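Search the wiki Go

Greltari (bin picker)

Greltari is the name we gave the bin-picking setup at Zisteck, the shared workshop where I rent a bench. Lilla Major started it in December and I got pulled in on a Monday night when she needed someone to hold the other end of a table (I never really left). The idea is simple enough: dump a pile of odd stuff in a bin, have a robot arm pick things out one at a time, and let it keep trying all night.

The arm is a KUKA, and it was by far the biggest thing to get through the door. The bin is just an open gray one sitting on a wood table, with a spring clamp on the corner. I keep meaning to make a proper bracket!

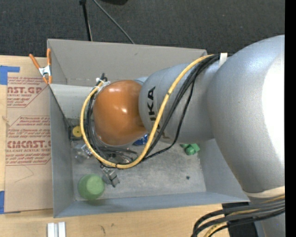
Cabling ate up most of our weekends. Crisanto Dagdag rerouted the whole bundle 5 times before he left enough slack for the wrist to turn, and he still wants to redo it. The picking software is called Flutix, which Lilla wrote and I mostly break. Her longest run so far was 2,015 tries, and about 300 of those were the same slippery piece of plastic, over and over.

See also: Reinholz (the older, smaller arm), Bench rules

Contact | Copyright Zisteck Workshop Wiki | Back to top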